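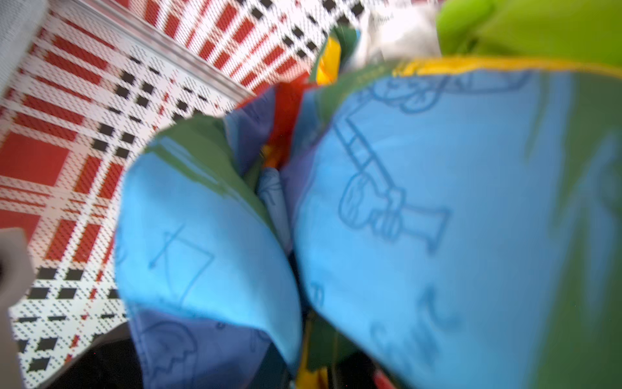 23/01/2021 - Handthorpe bench, grasp planner

Back on the cloth problem today, and I think I've finally found where the planner loses its nerve. The short version: the wrist view is fine until we get close, then everything goes soft and fills up with blue fabric, and the segmentation decides every fold is a new object. Deep creases are the worst for it. Strong printed lines too, because the edge detector loves a line drawing far more than it loves a real fabric edge (bless it).

So I've stopped asking for a fresh mask once the fingers are within 12 cm. Instead we freeze the last good one, track it forward with the arm pose, and only let the wrist image veto the grasp, never move it. Ran the Grostau replay logs through the new version first and the target point stopped hopping about, which cheered me up no end! Before the change it could jump from one side of a fold to the other between updates, and the controller would dutifully chase it.

Two things I broke on the way. The Hviid node was stamping its messages when they were published and not when the image was taken, so the tracked mask lagged 200 ms behind the arm. Fixed in the driver wrapper, but please pull before you run anything, or you'll get the lag and blame me. And I'd left the close-speed limit in the old config file, where Dandurero doesn't read it any more. Moved it across.

Still unhappy with the veto. It's a plain sharpness threshold at the moment, and up close a bundle of cloth is blurry whether the grasp is any good or not. I'd like to try finger current plus a bit of optical flow - if the fabric moves with the fingers, carry on, if it slides past, open up and back off. Checked tablecloth patterns confuse the flow a bit as well, so mask the background out before computing it.

Next: 4 replay sets with the veto off, the same again with it on, then compare the logs side by side. Branch is cloth-freeze, not merged.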